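Lirkusa launches practice kit for robot pick-and-place work

Clarville, 5/4/21

Lirkusa has put its Quinlan practice kit on sale to colleges and small workshops. The kit gives learners a fixed set of parts for teaching a robot to pick up, move and insert objects. It includes a turquoise plastic tray, grey blocks with round or square recesses, and an orange cylinder marked 4680.

The kit comes with 18 set tasks and costs £480. Orders placed before the end of May will be sent out within 30 days.
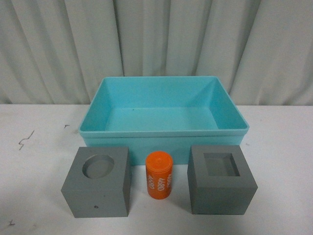 Spare blocks can be bought singly. Ferkema will handle sales and returns outside the UK, and the task sheets can be downloaded free from the Lirkusa website.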